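Home & Garden Help > Pests

Mosquitoes in the bedroom every night, what am I doing wrong?

Asked by Hertta Ojala, 20 October 2025

Hi all! I moved into a ground floor apartment in Irulberg in May and I have not had one full night of sleep without that whine next to my ear. I thought it would stop once fall came, but nope, got three more bites last night, all on the same ankle. The window has a screen (came with the place, looks fine to me), and I keep the bedroom door shut most of the day. I've tried a fan and I've tried those lemony candles, which mostly gave me a headache. Now I'm wondering about the liquid refill type that plugs in. 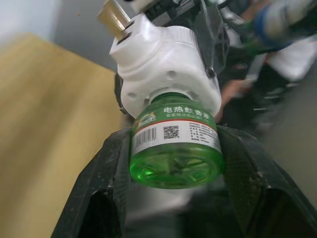 Genivaldo Lacerda: How old is the screen, and did you check the drain in your bathroom? I'd look at both before buying anything else.

Hertta Ojala: No idea how old, the building is from before my time. There is a floor drain in the bathroom that I never use, now that you mention it...

2 answers

Martti Kallio
22 helpful votes

Ooh, the floor drain! We had the exact same thing at my mother's place. If nothing runs down it, whatever water is sitting in the trap just stays there, and mosquitoes love still water. Pour a big kettle of hot (not boiling, if you've got plastic pipes) water down it once a week and put a bit of fine mesh over the top.

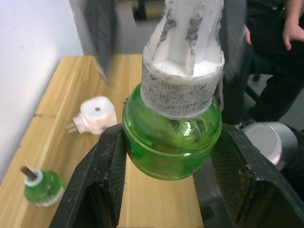

Then go hunting for the rest of the standing water. Plant saucers are the big one, and people forget the tray under the fridge. I also had a watering can on the balcony that I swear was raising a whole generation. Tip everything out, every week, because the eggs don't need long. What I'd do, in this order:

1. Drain and saucers first, it's free.

2. Plug-in at night, following whatever the label says about room size, and keep it clear of curtains and bedding.
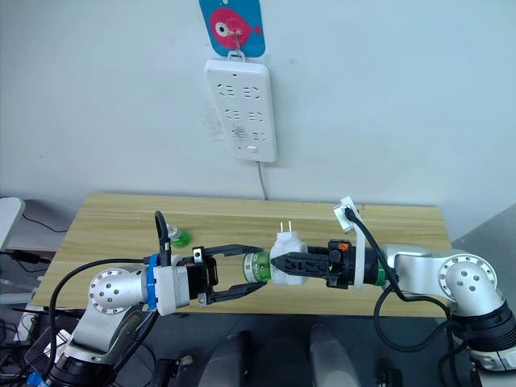
3. Screen last. Turn the lights on inside, go stand outside after dark and look for gaps along the sides. Mine had one by the hinge that I'd missed for years. I stuck foam tape on it.

Kalevi Laaksonen
3 helpful votes

Get a bed net. I paid too much for mine and would pay it again. Plug-ins never did a lot for me, but my bedroom has high ceilings and a drafty window so maybe that's it.

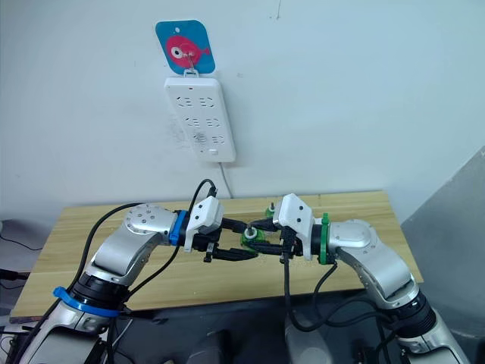 Oh, and tuck the net under the mattress all the way round, don't just let it hang there. If your arm is pushed up against it they'll bite you right through.

Hertta Ojala: Thank you both!! Did the kettle thing tonight and found two plant saucers full of water behind the couch, yuck. Will look at the screen tomorrow when it's dark.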